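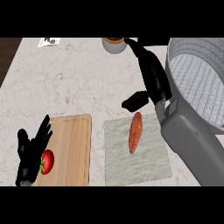

Samusora kitchen scene pack -- worth paying for?

kasun_k
We bought the Samusora kitchen pack in September to practise two-arm tasks before running anything on the real machine. You get 100 counter layouts and a scripted demo for each. The one at the top is a tomato on the cutting board for the left hand and a food item on the mat for the right arm. Has anyone here used the pack for longer than a trial?

mamani_fan
Had it for 5 months. The stone-look pot is good, the handle especially, as it gives the right arm something to plan around. Loading is slow on our older desktop.

B Tindall
I'd disagree about it being good value. What is that thing on the mat meant to be? Sausage, sweet potato, bread roll? If I can't tell, I don't see how you write a sensible task instruction for it.

kasun_k
The task file calls it "food_item_4", so no help there. I changed the wording in ours to "the item on the mat" and left it.

Man-lok
Brenda, that doesn't bother me much. For grasping I care about shape and weight, and you can edit both. My complaint is friction. The tomato rolled away in most of my runs until I raised the value by hand. Support at Samusora answered in 4 days and told me to do what I had already done.

B Tindall
4 days is poor for a paid product.

mamani_fan
Mina's pack is cheaper but you only get one arm. Kasun, are you on the paid licence?

kasun_k
Yes, the lab one. We've logged 1,028 runs so far. Different end on each arm is a plus for us -- our setup in Bundanport is the same, a hand on the left and a gripper on the right.

precious_b
Does it let you move the mat and the board, or are they fixed?

Man-lok
You can move both. Keep the board clear of the mat or the collision check complains.

precious_b
Thanks. Will try the trial first.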